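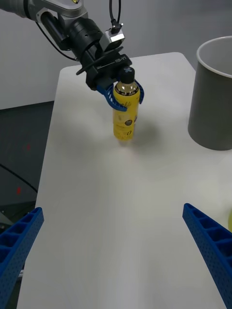

I have been meaning to write about the walk to Geselwood for weeks now, and every time I sit down to do it I end up putting the kettle on instead, so please forgive me if my memory of the early part is a bit patchy. It was September, a Sunday, and so warm by nine in the morning that I took my jumper off before I had even got to the end of the road.

For anyone new here, I'm working my way along the old canal between Lemton and Geselwood in bits and pieces, whenever my knees and the bus timetable agree with each other. I had already done the Lemton end back in spring (the one with the geese, some of you wrote to me about the geese) and this was the stretch I'd been saving, because it has the long flight of locks and the tea garden, and I wanted decent weather for both.

The first couple of miles are very flat and very green. You go under a brick bridge with a number plate on it, 49, and after that the houses stop and it's all willows and moorhens and the odd narrowboat with tomatoes growing on the roof. I said good morning to everybody. I do think people are nicer on a towpath than they are on a pavement, and I had a lovely long chat with a woman painting her tiller who told me the water had been so low in August that she'd been stuck in the same spot for a fortnight and had rather enjoyed it.

What I had not done was think properly about drinks. I packed a cheese and pickle roll, two plasters, a spare pair of socks, a paperback I never opened, and one tiny flask of tea which I finished on the bus! By the second lock I was parched and by the fourth I was cross, and there's no tap on that side until you reach the cottages.
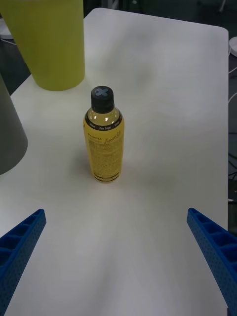 I've always been one for something sharp when it's hot. My grandmother made her own lemon squash in a great big enamel jug and it was so sour it made your ears move, and I think it spoiled me for anything sweeter. She used to send us out with it in old jam jars wrapped in wet tea towels, and I can still feel the cold drip of it down the back of my legs from the saddlebag. I've tried to make it since and never got it right. Mine comes out either like washing-up water or like syrup, and I suspect she never used a recipe in her life.

Anyway, the tea garden at the top of the locks was open, thank goodness. It's called Drasesura, and I asked the girl at the hatch where the name came from and she said it was already painted on the wall when they took the place on and they liked the look of it. I had a pot of tea, then a second pot of tea, then a slice of date and walnut loaf as thick as a doorstep, and I sat under the pear tree for the best part of an hour with my boots undone. There were wasps but they were the sleepy kind.

The last part, down into Geselwood, goes through the Van Wijk nursery, or along the side of it anyway, where there's a gap in the hedge and you can see rows and rows of dahlias. I came home with a tuber I hadn't planned on and nowhere to put it. The path gets a bit rough past there, with roots, and if you've got a pushchair I would go round by the lane.

I caught the 168 back from outside the church with four minutes to spare. My blisters were on the left foot only, same as always, and I slept like a log. Next time I'm hoping to do the bit beyond the tunnel, if I can work out which side the path is on. The map says one thing and the leaflet says another, so if anyone has walked it lately, do leave me a note underneath.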